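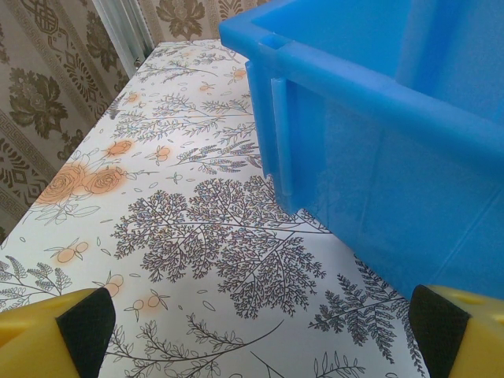
2024-02-18

I have been teaching the arm to put things in the blue storage bin since December, and this is where it has got to.

For anyone new to the blog, I do this at home in the evenings. The arm is a secondhand Polov with a two-finger gripper, and I drive it with a smaller copy of itself that I hold in my hand. Whatever I do to the small one, the big one does a moment later. The computer keeps the joint positions and the wrist camera pictures, and afterwards I train a model on the lot and see whether it can manage by itself.

The total stands at 771 recorded attempts. I had planned on far more by now, but I threw out a whole batch from the Christmas break after finding that the camera clock had drifted against the joint readings. They looked fine when I played them back. It was only when I lined up the moment the gripper closed with the moment the picture showed it closing that I saw the gap. If you use the Kusuma recording software, check this before you record anything else. There is a setting for it, under the camera menu, and it was off when I installed it.

A few people asked why I don't use a plain table. I did start with one, in the spare room, with a grey sheet over it. The model learned that very well and then fell to bits as soon as I moved it anywhere else. So now it works on the long table against the wall, on the white cloth with the ferns and the orange roses, with the patterned wallpaper behind. It is a busy background from the wrist camera. The first model trained on it was worse than the grey sheet one for quite a while, and then with more recordings it got better.

The bin gave me more trouble than the cloth did. It has a thick rim that sticks out, and my habit was to come in low and lift at the last second. A person can do that without thinking. The arm copied the coming in low but was late with the lift, and it pushed the bin along the table. I had to teach myself to go up first, across second and down last, with the fingers well clear of the rim. It feels slow and a bit silly when you are holding the controller, but the recordings are much easier to learn from.

Other things I changed in the last few weeks:

I stopped correcting myself halfway through. If I go wrong early on I bin the recording and start again. If I go wrong late and recover properly, I keep it, as the arm needs to see some recoveries.

I move the bin between attempts. Not far, a hand's width or so, and sometimes I turn it a little. Before that it had simply learned where the bin lived.

I rest after every set. My wrist gets tired and the last few in a long run are always shaky - you can see it in the joint plots.

I also tried guiding the arm by hand, with the motors slack, the way the Skikine guide suggests. It is a nicer feeling and you get a better sense of how hard the fingers are pressing. The trouble is that my own hand and sleeve kept getting into the camera view, and they won't be there when the arm is working alone. I made 3 short sessions that way and went back to the controller.

Training on 407 of the newer recordings takes most of a night on my machine. I left the older ones out to see what difference it made, and the arm was smoother on the way across but less sure about when to let go. Sometimes it hovers over the bin, opens, closes again and then opens properly. I think I was doing that myself in the early ones and perhaps still am. I need to sit down and watch them all.

The next target is 1599 recordings, which will fill the drive I have put aside. After that I would like to try the Dumamano grip pads, as they are softer than the black ones I have on now, but changing the pads will probably mean recording a good part of it again. I'll leave that until the bin is sorted.

Somebody asked in the comments for the wiring of the foot pedal I use to start and stop recording. I'll draw it out and put it in the next post.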